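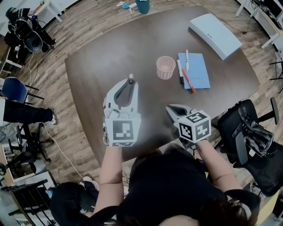
Gernby Merge Pairs

Labeled pairs of customer records for testing duplicate detection in CRM systems. Release 4.

Overview

Gernby Merge Pairs contains 1,434 pairs of contact records. Each pair has a label saying whether the two records belong to the same customer. 693 pairs are labeled as duplicates and the rest are labeled as different customers.

The set was put together at Zesstead while we were moving our accounts from a spreadsheet-based system into Balulness. The import created a lot of near copies, and the built-in merge tool either missed them or joined people who should have stayed apart. We needed a fixed set of hard cases to test against. Most of the pairs are hard on purpose, so a score on this set will be lower than a score on an ordinary contact list.

Files

pairs.csv -- one row per pair, both records side by side
labels.csv -- pair ID and label
notes.csv -- free-text comments from the labelers, where there are any
changes.txt -- what changed between releases

All files are UTF-8 with a header row. Commas inside fields are quoted. Open them with a CSV reader and set every column to text, or the leading zeros in ZIP codes will be lost.

Fields

Every record has the same columns, with the prefix a_ or b_ to show which side of the pair it is on.

first_name, last_name -- as typed by the sales rep, including typos
company -- trading name or legal name, not standardized
email -- rewritten, see Privacy
phone -- rewritten, see Privacy
city, state, zip -- may be blank
source -- web form, trade show, phone or import
created_month -- month name only, such as September
owner_team -- a short code for the sales team

A blank field means the value was missing in the original record. We did not fill anything in.

How the pairs were chosen

We ran Shezi, our in-house matching script, over the full contact table and kept pairs that scored in the middle range. Pairs with an exact email match were dropped, as were pairs with nothing in common but a state. We then added a small batch by hand from support tickets where a customer had complained of getting the same mailing twice.

Labeling

Each pair was read by 2 people working separately. They could see the order history and call notes, which are not part of this release. When they disagreed they went over the pair together and settled on one label. Pairs they could not settle were removed.

Two rules cover most of the odd cases. A person who changed jobs and now buys for a new company counts as the same customer. Two people who share an office inbox do not, even if the phone number and address are the same.

Getting started

1. Unpack the archive and keep the files in one folder.
2. Join pairs.csv to labels.csv on pair_id.
3. Run your matcher on the a_ and b_ columns and write out a yes or no for each pair.
4. Report precision and recall separately. A wrong merge is much harder to undo than a missed one, and a single combined score hides that.

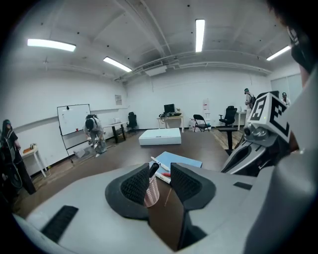
Privacy

Names, emails and phone numbers were replaced before release. The replacements keep the shape of the original error -- if a rep swapped two letters in a last name, two letters are swapped in the replacement too. Company names were changed in the same way. Cities were moved within the same state and ZIP codes were changed to fit.

Known problems

Trade show records are overrepresented. They were typed in a hurry from badge scans and business cards and they account for many of the worst typos.

Nearly all the names follow US conventions. Do not use this set to judge how a matcher handles other name orders or scripts.

The owner_team codes were reassigned partway through the import, so the same code can mean different teams. Leave the column out of any model.

In release 3 some pairs appeared again with the sides swapped. Those were removed in release 4, and scores from the two releases should not be compared.

Terms of use

Free to use for testing and research. Please do not try to trace records back to real customers. If you publish results, give the release number along with the name of the set.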